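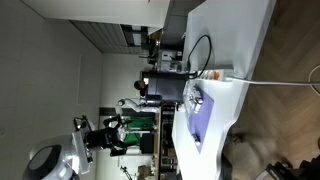
Power strips: one plug becomes many

Cundmont Children's Pages, Things in the Room

Count the outlets on the wall of the room where you are sitting now. Probably there are not many, and one of them is behind the sofa. Now think about everything that wants electricity: a lamp, a computer, a charger, a fan, the little pump of the fish tank. A house is built with a certain number of outlets, and the people who built it could not know how many things you would have.

For this problem we have the power strip. It is a long box with a row of outlets on it and one cable with a plug at the end. You put the plug in the wall, and then the electricity can go to all the outlets in the row.

What is inside the box?

Less than you may think! Please don't open one to look, we will tell you. In a simple power strip there are long strips of metal, going from one end to the other under the plastic. Metal lets electricity pass easily. When you push a plug into an outlet, the metal pins of the plug touch the long metal strips inside. So every outlet shares the same metal, like many houses that stand along the same street.

The outside is made of plastic. Electricity does not pass easily through plastic, and for this reason we can touch the box with our hand and nothing happens to us. The cable is made in the same way, with metal wires in the middle and a soft plastic coat around them. The coat may be black or white or any other color. It makes no difference to the electricity.

Why do some power strips have switches?

Electricity needs a complete path. It must go from the wall to the lamp and back again. If the path has a gap, even a very small one, the lamp is dark. A switch is a small gate which opens and closes this gap.

Some power strips have one big switch for the whole row. Other ones have a row of switches, and then you can turn off the lamp but leave the fan working. The switches are often made in a bright color such as orange or red, so you can find them fast when the box is lying between many other things. Some switches have a tiny light inside too, and this light tells you the switch is on.

Turning off a switch can also save energy. Many machines use a little electricity even when they seem to sleep. The clock on a microwave is doing this, and so is a television that waits for its remote control.

How much is too much?

Imagine a garden hose. You can let a certain amount of water through it, but if you try to push a whole river through it, there will be trouble. A cable is a bit similar. When a lot of electricity goes through a wire, the wire becomes warm. When it is too much, the wire becomes hot, and something hot can start a fire.

Things that make heat are the hungriest ones. A heater, a toaster or a hair dryer can need more electricity than a great many small lamps together. A room heater should have its own outlet on the wall and never go on a power strip.

You must also not plug a power strip into a second power strip. It looks like a clever trick, because now you have even more outlets. But everything on both strips must get its electricity through the first cable, and this cable did not become any thicker.

A few rules for every day

Keep drinks and wet hands away from it. Water and electricity are dangerous together.

Hold the plug itself when you pull it out. If you pull on the cable, the wires inside may break.

Put only plugs into the outlets. No pens, no paper clips, no fingers.

Don't hide the strip or its cable under a rug or a blanket, where the heat cannot go away.

Look where the cable goes on the floor. If people walk there, it should be moved closer to the wall, or somebody will catch a foot in it.

If the box feels hot, smells strange or has a crack, don't touch it any more. Tell a grown-up at once.

Try it at home with paper and a pencil

Choose one room and draw it from above, as if you were a bird under the ceiling. Mark each outlet with a small circle. Then draw a line for every cable you can see, from the outlet to the thing it feeds. You don't need to unplug anything or crawl behind the furniture. Use one color for things that make heat and another color for all the rest.

When the drawing is ready, show it to a grown-up. Is there a line that crosses the place where people walk? Could a lamp move to a nearer outlet?

Words to remember

Outlet: the place where you put a plug.
Circuit: the complete path of the electricity.
Conductor: a material that lets electricity pass easily, for example copper.
Insulator: a material that does not, for example plastic or rubber.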